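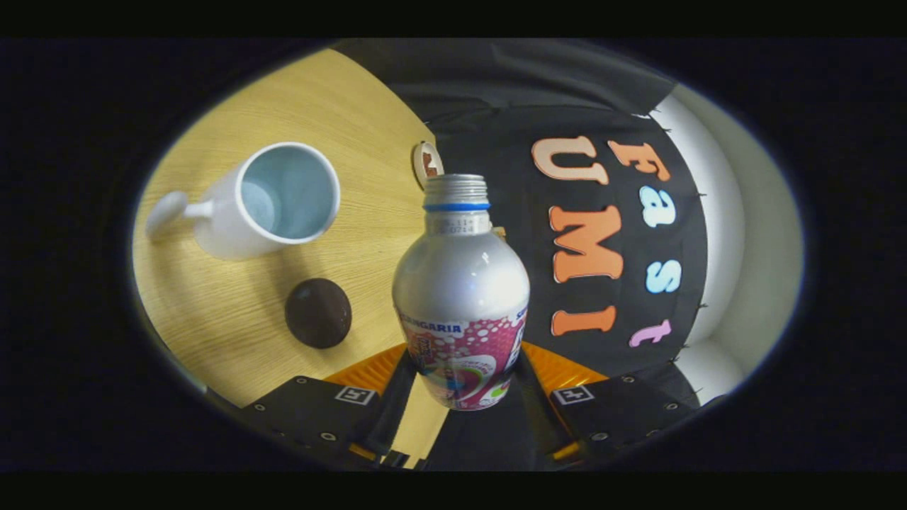 Sorting and Storing Mixed Tableware in a Shared Student Kitchen

Final Project Report
Household Studies, Second Year
Submitted by: Sutrisno Halim
Date of submission: 2023-09-23

1. Introduction

This report presents the results of a project carried out in the shared kitchen of Poltau House, a student residence in Drusthorpe. The project examined how small items left on a common dining table are identified, cleared and returned to storage. The work began in May with a short survey of residents and ended with a trial of a new clearing procedure.

The subject was chosen following repeated complaints in the residence logbook. Residents reported that the table was seldom free at meal times, that drink containers were thrown into the wrong bin, and that mugs disappeared into private rooms. The house rules addressed none of these matters in detail. They stated only that "the table should be left clean," which residents understood in very different ways.

2. Aims

The project set out to establish which kinds of items remain on a dining table after use and to write a clearing procedure that a resident could follow without training. A further aim was to determine whether one storage shelf, placed within reach of the table, would be used in preference to the wall cupboards.

Cleaning of the floor, stove and refrigerator was excluded. These tasks are covered by the cleaning contract and are outside the control of residents.

3. Description of the Items

For the purposes of the study, table items were divided into the following groups.

Drinkware. This group includes mugs, cups and glasses. Ceramic mugs were the most troublesome items in the group. The handle makes them awkward to stack, and a mug lying on its side takes up more of the table than one that is standing. A mug on its side may also roll when the table is bumped.

Closed drink containers. This group includes aluminum bottles with screw caps, plastic bottles and cartons. A screw-cap bottle presents a particular difficulty at clearing time. Metal cannot be seen through, and a person clearing the table has to lift the bottle to judge whether anything is left inside. A can that has been opened is usually finished in one sitting, but a bottle with a cap may be closed and kept for later. Several residents stated that drinks they intended to finish had been thrown away by others.

Small food items. Wrapped and unwrapped sweets, cookies and fruit were placed in this group. Small dark items are easily overlooked beside taller objects, especially in the shadow of a bottle late in the day.

Flat items. Coasters, lids, paper discs and cards made up the last group. They are often pushed to the far edge of the table and left there.

4. Method

The kitchen table was observed after the evening meal on 5 occasions before the new procedure was introduced and on 5 occasions afterward. Each observation was made once the last resident had left the room. The position of items was sketched on a printed plan of the table, and notes were made on anything that could not be placed in one of the four groups.

Residents were informed of the project by a notice on the kitchen door. Names were not recorded at any stage. Two residents asked that their own shelves be left out of the study, and this request was respected.

The procedure itself was written on a single card and fixed to the wall beside the sink. Its final wording was as follows:

Clear the tall items first.
Lift each bottle by the lower part of the body and keep it upright.
Check the cap before carrying it.
Put unfinished drinks on the open shelf with a name and room number.
Take mugs by the handle and place them by the sink.
Put unwrapped food in the covered box or throw it away.
Collect flat items last and wipe the table.

An earlier version of the card placed the mugs first. This was changed after the first trial. Residents reaching across the table for a mug tended to knock over the bottles in front of it — in one case onto the papers of a resident who was studying at the other end.

5. Results

The order of clearing had a clear effect on the work. When bottles were removed first, the remaining items could be seen and reached from one side of the table. Small food items, which had been missed on 3 of the earlier occasions, were left behind only once under the new procedure.

The open shelf was accepted more quickly than expected. It was built from a spare board supplied by the Tuhumury workshop, at a width of 200 millimeters, and was fixed at elbow height. Residents used it mainly for bottles. Mugs were still returned to the wall cupboards, often without being dried.

Labeling was less successful. Most residents did not write a room number on their drinks, stating that the marker was missing or that they would be back shortly. Printed bottles also proved difficult to write on. A strip of paper tape around the neck was tried as an alternative and gave a better result, though the tape was sometimes left in place when the bottle was put out for recycling.

6. Discussion

The project suggests that the order in which items are cleared deserves more attention than the house rules give it. Residents had disagreed for some time on who should clear the table, but they had rarely discussed how. A card with short instructions gave them something specific to refer to, and the number of logbook entries on the subject fell during the trial.

The limits of the study should be noted. The number of observations was small, and the trial took place at a time when some rooms were vacant. The author is also a resident of the house and took part in clearing the table on two of the later occasions. A similar study at Atmont Hall, where the kitchen is larger and the table is used by two floors, would show whether the procedure can be applied elsewhere.

7. Recommendations

The card should remain beside the sink and be replaced when it becomes wet or stained. The open shelf should be kept, with a second board added for mugs. A roll of paper tape and a marker should be attached to the shelf by a cord. The house rules should be amended to state that any unlabeled drink may be removed the following morning.

8. Materials Used

Spare board and brackets, Tuhumury workshop
Printed table plans
Paper tape and marker
Covered food box
Laminated instruction card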